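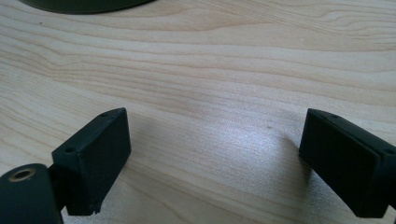
Light wood tabletop, grain side to side.

**January, 9:40 am. Notebook, leaflet recall study, Tatura ward**

Got the door sheets back from the Ngcobo office last night and went through them with coffee. Writing this before the call at two so that I have my own view down before anyone talks me out of it.

Starting point, for whoever reads this later. The Ngcobo side wants to know whether the second leaflet (the long one, with the bus pledge on the front) did anything. Their agency, Sistier, has already told them that it did. Sistier also wrote the leaflet. I don't say they're lying. I say I would like to see the question they asked.

Raw figures:

- doors tried: 592
- people who talked to us: 277
- said they remembered getting the leaflet: 89
- of those, couldn't name a single thing in it: 60

So 29 people could tell us something that was in it. Out of 277 that's a little over ten percent, and I'm being kind with "something." One man gets in on the strength of "potholes, I suppose." Potholes are on the back page in small type, so I had to give it to him. They are also on the back page of every leaflet ever printed.

Sistier's deck has "one in three residents recall our message." 89 over 277 is 32 percent, fine, the arithmetic works. But it isn't residents, it's people who opened the door and stayed on the step, and it isn't the message, it's a piece of paper having come through the slot. I wrote this on the deck in pencil and then rubbed half of it out because of the tone.

**Things I don't trust in our own data**

1. Question order. We asked "do you remember getting a leaflet from the Ngcobo campaign" before we asked who they'd heard from. That was my doing. Anyone polite will say yes. I should have asked "has any campaign put anything through your door" first and let them come up with the name. Too late for this round.

2. The decoy. Khanyisile Mokgethi wanted a made-up pledge on the show card, to catch people who say yes to everything. I thought it was a bit mean and argued against it, and she was right. It went on the card for the second half of the doors only, as "free parking for school concerts." Plenty of people liked it. Two said they'd read about it. I don't have the split by street yet, so no rate here until she's typed it up, and please nobody quote one.

3. Time of day. Nearly all of it was done between four and six, so we've got parents and retired people and hardly anyone who gets home at seven. The bus pledge is aimed at people who get home at seven. I can't fix that with weighting, whatever the Zuklow manual says.

4. Handwriting. Three sheets where I can't tell a yes from a dash. Left in as no. If that turns out to matter, then the result was never worth much.

**Zuklow**

Put the lot through Zuklow at 11. For the record, I used the default settings and then the ones their help page suggests for small local races, and got two different answers with the same green tick beside each. Default says the leaflet gave a "moderate positive lift in intention." The other says "no clear movement." Neither screen shows what it's comparing against. We have no before-the-leaflet wave in this ward! There's nothing to be lifted from. My guess is that it pulls in a baseline from other places its users have uploaded, but that's a guess, and I've written to ask. The last time I wrote to ask them something I got a link to a webinar.

Decision: no Zuklow figure goes in our write-up. If the client wants one they can press the button themselves.

Khanyisile's view, from the margin of the printout: "It's not useless, it sorts the open answers nicely." Granted. It put all the bin complaints together and I'd have needed the afternoon for that. It also put "he seems like rubbish" in with the bins.

**What people did bring up without being asked**

Going by the open answers, and I'm keeping this loose:

Bins, first by a distance. After that the crossing outside the clinic, which isn't in anyone's leaflet. Then the other candidate's loudspeaker car, which several people blamed on Ngcobo. If I were running that campaign I'd care a lot more about the loudspeaker than about the bus pledge. People are cross about it, they remember it perfectly, and they've got the wrong man.

The bus pledge itself: those who could describe it mostly described it as a promise to bring back the old route. It's a promise to *review* the old route. I read the leaflet again to check, and you have to get to the third paragraph to find the word. So of our small group who remember, a fair few remember something that was never offered. Sistier will count them as wins. I'd count them as angry letters in a year's time.

**12:50**

Talked to Khanyisile on the phone. She thinks I'm too hard on the 89 and that just remembering the name on a local leaflet is worth something in a low-turnout race. Maybe. I asked what would change her mind and she said a control street, and I said we had one, and she said no, we had a street where the delivery team ran out of leaflets. She has me there. It was the far end of the hill, with the big houses and long drives, and nothing about it compares to the rest.

Still, I'd rather tell the client "we can't say" than give them a number with a hole in it. She agrees on that much. She'd put it more gently, so she's writing the cover note.

**To do**

- street split for the decoy pledge (KM)
- rewrite question 2, campaign name comes out of it
- evening shift for the next round, even a short one
- ask Sistier for the wording and the call times, in writing this time
- find out who printed the show cards so small
- pencils

**After the call, 3:15**

They'd already put "one in three" in the newsletter. It went to the printer this morning. I read them the 60 and there was a pause, and then somebody asked whether we could phrase it as the number who *did* remember.

Sending the tables as they are. Copy in the blue folder, behind the ward maps.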